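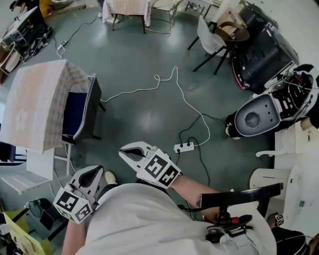 Gray-green concrete at the Pladmont building, Jan 6, 2025.

The man who repaired the floors at Pladmont has been finishing concrete for 30 years. He asked to be left unnamed in this piece. His reason was that his phone already rings enough, and that half the people who call him after reading something want a driveway, which he doesn't do.

We met in the office he rents in Skernero, over a shop that sells pool supplies. He had a bag of sample chips on the desk and kept picking them up as he talked.

"People think a floor is the thing you put in last," he said. "You pick a color, you pick a shine, and you're done. By then most of what you're going to get has been decided by whoever poured it."

At Pladmont that was a crew nobody can trace. The building went up as a warehouse and was later split into units, and the slab was patched each time a wall moved. When he first walked it he marked 328 cracks and spalls with chalk. He is careful to say that most of them did not matter.

"A crack is not a problem by itself. Concrete shrinks, it's going to crack somewhere. I want to know if one side is higher than the other, and if it's still moving. I drag a quarter across it. If the quarter catches, I look closer."

The owner had wanted to cover the whole thing with a thick coating and forget about it. He talked them out of it after taping squares of plastic to the slab overnight and finding the undersides beaded with water the next morning.

"There's no vapor barrier under a lot of those old slabs. You put a heavy coating on that and it comes up in blisters. I've been paid to take up coatings that were a year old. I felt bad sending the bill, but I sent it."

What he did was slower. The old glue came off first, then the loose patches were chipped out and filled, then the surface was ground with 2 machines working from opposite ends. The job started in May and ran long. He puts the delay down to the glue, a black adhesive left over from tile, which had to be tested before anyone could touch it.

I asked how he felt about the color. The floor is not even, and in some light it looks more green than gray.

"I like it. The owner didn't at first. He had a picture from a magazine, a floor like a sheet of paper. I told him I could get him that with a topping, and I told him the price of the topping, and then he liked the green fine." He put down the chip he was holding. "Some of that is the cement and some of it is whatever was spilled there before. I can't grind out something that went down an inch."

He learned the trade on a pouring crew, working mostly on grocery stores. The first large floor he ran himself was for a company called Ondano, a slab of 922 square yards that had to be placed at night because of the heat. He said he slept in his truck with the door open so he could hear if the rain started. It did not rain. The floor still had a low spot by the loading door that held a puddle for as long as he knew the place.

"I used to drive by and look at it. They'd put a mat over it. I would have fixed it for nothing, but they said the mat was okay."

He now does mostly repair work and turns down new pours. Part of that is his knees. Part of it is that he finds he likes old floors more, though he was hard to draw out on why. He talked for a while about a school hallway where you could see the line of the lockers after they were gone, and then about hand trowels. He uses the ones made by a small shop, Lloyd, and has had the same one reground so many times that it is narrower at one end.

His advice on upkeep was short. Sweep often, because grit does more damage than feet. Use a cleaner with a neutral pH and skip the vinegar, which eats the surface. Wipe up oil the same day. He does not care for wax – "it goes yellow and then somebody has to strip it, and that somebody is me."

Would he put bare concrete in his own house? He has carpet.

"It's cold," he said. "I get up early."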